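Sornorach 手持ちグリッパー 組立キット(Eseck 工作部品)

トップ > 工作キット > ロボットハンド > Sornorach 手持ちグリッパー

品番 3058
在庫あり
最終更新 2024年6月19日

商品説明

自宅や共同工房で組み立てる、手持ち式の二本指グリッパーのキットです。握り手のレバーを引くと左右の指が平行に近づき、放すとばねで開きます。手首側にカメラを取り付けて、人が手で作業しながら指先の映像を残すことができます。同じ指と同じ台座を小型アームの先端にも付けられるので、手で試した動きをあとからアームで再現したい方に向いています。

設計は Sabina Ranasinghe、製造と販売は Eseck です。もともとは共同工房 Gultuscombe の会員が自分たちのアームに合わせて作っていた治具で、4月から部品の寸法を統一し、キットとして販売しています。工房で使っていた初期の個体とは、台座のねじ穴の位置が異なります。初期型をお持ちの方は、下の「旧型との互換」をご覧ください。

完成品ではありません。印刷部品のバリ取りと、ねじの締め付け、リンクの調整はお客様の作業になります。はんだ付けはありません。

キットの内容

指(黒、つや消し) 左右一組
指の台座を兼ねたハウジング(青緑) 左右一組
握り手、レバー、戻しばね
平行リンク一式
直動レールと受け金具
カメラ用ブラケット
ねじ、ワッシャー、六角レンチの小袋
組立説明書(日本語、紙)

カメラ、記録用のパソコン、ケーブル類は含まれません。アームへの取り付けフランジは別売りです。

仕様

本体質量 286 g(カメラを除く)
最大開き幅 手のひらに載る程度の箱や、丸めた布を挟める幅です。図面は商品ページ末尾のダウンロード欄から入手してください。
指の固定方法 ねじ止め、工具で交換可能
ハウジングの材質 樹脂(印刷品)
カメラ固定 一般的な三脚ねじ
対応アーム Nigam の小型アーム用フランジに適合。その他の機種は変換板が必要です。

印刷部品のため、表面に積層の跡があります。色味はロットによって少し差が出ます。どちらも交換の対象にはなりません。

組み立てについて

説明書の順番どおりに進めて、初めての方でほぼ8時間かかります。途中でやめても差し支えありませんが、レールを受け金具に通したあとは、端の止めねじまで入れてから置いてください。止めねじがないとレールが抜けます。

最初に印刷部品の穴をさらいます。特にハウジングのレール穴は、細い棒やすりで内側を軽くなでる程度にしてください。広げすぎるとガタが出て、指先が閉じたときに上下にずれます。削りすぎた場合のためのハウジング単品も販売しています。

次に平行リンクを組みます。リンクの関節は、ねじを一度止まるまで締めてから少し戻すのが基本です。戻す量が左右で違うと、レバーを引いたときに片方の指だけが先に動きます。組んだ直後は揃っていても、何度か開閉するうちに差が出ることがあるので、しばらく動かしてからもう一度確認してください。

指は最後に付けます。取り付け前にレバーを引き切り、左右のハウジングが中央で合うことを確かめます。ここで合わないときは指のねじで調整しようとせず、リンクに戻ってください。指のねじ穴には遊びがなく、無理に合わせると樹脂側が割れます。

ねじの緩み止め剤は同梱していません。使う場合は金属どうしのねじだけに塗ってください。樹脂に付くと種類によってはひびの原因になります。

カメラの向き

ブラケットは、左右の指先が画面の下寄りに両側から入る位置を標準にしています。指が映っていないと、あとで映像を見返したときに開き具合が分かりません。反対に指が画面の中央まで来ると、挟む対象が隠れます。角度を決めたら、ブラケットの側面に油性ペンで印を付けておくと、カメラを外したあとも同じ向きに戻せます。

広角のレンズを使う場合は、ケーブルの取り回しにも気を付けてください。握り手の左側から垂らすと、画面の端に入りやすくなります。付属の結束バンドで腕側に寄せてください。アームに載せるときは手首の回転分だけケーブルに余裕が必要で、手持ちの長さのままだと突っ張ります。

明るい画面のモニターや窓が背景に入ると、自動露出で手前が暗くなる機種があります。露出は作業台の天板に合わせて固定することをおすすめします。

最初の練習に向いた作業

組み上がったら、硬くて四角いものから始めてください。小箱を台の端から端へ移すだけでも、レバーの重さと指の当たる位置が分かります。それに慣れてから、形の変わるもの、倒れやすいものに進みます。

Gultuscombe では、細い帽子スタンドと布の帽子を課題に使っています。つばの縁を片側から挟むと帽子が傾き、頭の部分を深くつかむとスタンドの棒に指が当たります。スタンドの台が軽い場合は、帽子を持ち上げるときに一緒に動くこともあります。指をどの高さで入れるかを手で何度か試し、うまくいった高さを控えておくと、アームに載せ替えたときの出発点になります。
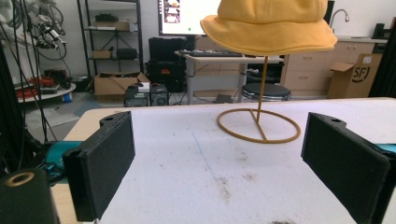
記録を取るなら、1回の動作ごとに指を全開に戻してから次に移ってください。開始の姿勢が揃っていると、あとの切り分けが楽になります。Ranasinghe の手順では、同じ課題を7回続けて行い、そこで一度ねじを見ます。緩みやすいのはリンクの付け根側で、指のねじはあまり動きません。

手で持つときの速さは、思っているより遅めにしてください。人の手首は小型アームよりずっと速く動くため、普段の速さで記録した動きはアームが追いつかないことがあります。置く動作の最後で止まる時間を少し取ると、再現の結果も見比べやすくなります。

アームへの載せ替え

握り手とレバーを外し、別売りの駆動ユニットとフランジを付けます。指とハウジング、カメラブラケットはそのまま使います。Nigam のアームではフランジの位置決めピンで向きが決まります。変換板を使う場合は、指の開閉方向が手持ちのときと同じ向きになっているかを、通電前に確認してください。

初回は指を外した状態で動かし、可動範囲の中で台や壁に当たらないことを見てください。共同工房では、動かす前に周りの方に声をかけ、停止スイッチを手の届くところに置いて作業をお願いします。

お手入れ

指の内側は、乾いた布で拭いてください。汚れが落ちにくいときは薄めた中性洗剤を使えます。アルコールはハウジングの樹脂を白くすることがあるので避けてください。レールには油を差さないでください。布を扱う作業では糸くずがレールの端にたまるため、ときどき指を全開にして、はけで払います。

戻しばねは消耗品です。レバーを放しても指が開き切らなくなったら交換してください。ばねの前に、リンクの締めすぎがないかも確認をお願いします。動きが重いというお問い合わせの多くは、締めすぎによるものです。

旧型との互換

工房で配布していた初期型は、指とレバー、ばねを現行品と共用できます。ハウジングとカメラブラケットは、ねじ穴の位置が違うため共用できません。見分けるには指を外し、ハウジングの合わせ面を見てください。現行品には S の刻印があります。

よくあるご質問

指だけ別の形に変えられますか。
変えられます。取り付け面の図面を公開しているので、自作の指を付けてお使いください。自作の指を付けた状態での破損は保証の対象外です。

左手で使えますか。
使えます。本体は左右対称です。カメラブラケットの締め付けねじだけ、反対側に差し替えてください。

子どもと一緒に組み立てられますか。
ばねを掛ける工程は大人の方が行ってください。外れると勢いよく飛びます。作業中は保護めがねをお使いください。

部品が足りません。
品番と、小袋に貼ってある番号を添えてお問い合わせください。不足分をお送りします。

関連商品

交換用の指(左右一組)
ハウジング単品
戻しばね
アーム用駆動ユニット
Nigam 小型アーム用フランジ
汎用変換板(穴なし)

ダウンロード

組立説明書
取り付け面の図面
カメラブラケットの印刷用データ

返品は未組立のものに限り承ります。レールを通したあとのハウジングは、未使用でも組立済みとして扱います。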